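Kulturverein Nakow
Protokoll der Sitzung zur Vorbereitung des Sommerfestes
Freitag, 19.00 Uhr, Vereinsraum 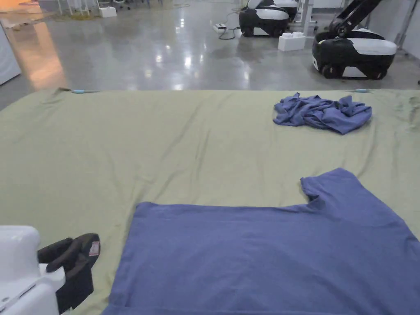

Anwesenheit
Anwesend waren neun Mitglieder, zwei haben sich entschuldigt. Leitung: Parvaneh Shahbazi. Protokoll: Firouzeh Ghasemi. Das Protokoll der Sitzung vom März wurde ohne Änderungen angenommen.

TOP 1 Kassenstand
Auf dem Vereinskonto liegen derzeit 3.389 Euro. Die Rechnung für den Wasserschaden in der Teeküche ist darin schon abgezogen. Die Erstattung der Versicherung steht noch aus, Parvaneh fragt dort nach. Für das Fest dürfen höchstens 3.000 Euro ausgegeben werden. Der Vorschlag, den Rest als Rücklage für die Heizung stehen zu lassen, wurde bei einer Enthaltung angenommen.

TOP 2 Ort und Genehmigung
Das Fest findet wieder auf der Wiese hinter der alten Schule statt. Der Antrag bei der Gemeinde ist gestellt, eine Antwort liegt noch nicht vor. Die Zufahrt über den Haltdener Weg muss für die Feuerwehr frei bleiben. Im letzten Jahr standen dort ab Mittag Autos. Es werden deshalb Schilder aufgestellt, und der Parkplatz am Sportheim wird auf dem Aushang mit angegeben.

TOP 3 Zelt und Strom
Für das große Zelt liegt ein Angebot der Firma Haltden vor. Auf- und Abbau sind enthalten, die Bodenplatten nicht. Die Platten werden nur bei Regen gebraucht und können bis zwei Tage vorher nachbestellt werden. Das Angebot wird angenommen. Der Verteilerkasten kommt wie bisher von Clodiso. Zu klären ist noch, ob der Anschluss für die Kühlwagen reicht.

TOP 4 Essen und Getränke
Die Bäckerei Jafarzadeh liefert Brot und Kuchen auf Kommission. Auf der Voranmeldeliste stehen bisher 133 Personen. Gegrillt wird ab 12 Uhr, Kaffee gibt es ab 14 Uhr. Über die Pfandhöhe wurde länger gesprochen. Es bleibt bei 2 Euro pro Glas, Teller werden ohne Pfand ausgegeben.

TOP 5 Helferinnen und Helfer
Am Stand wird in blauen T-Shirts gearbeitet. Wer noch keines hat, meldet die Größe bei Firouzeh. Die Schichten dauern drei Stunden. Für den Abbau am Sonntag fehlen noch Leute, die Liste hängt im Flur.

TOP 6 Verschiedenes
Der Schlüssel für den Geräteschuppen ist wieder da. Das Klavier im Vereinsraum soll vor dem Herbst gestimmt werden, ein Angebot wird eingeholt. Die Anfrage des Chors wegen eines zweiten Probenabends wurde auf die nächste Sitzung verschoben.

Ende der Sitzung: 20.50 Uhr
Für das Protokoll: Firouzeh Ghasemi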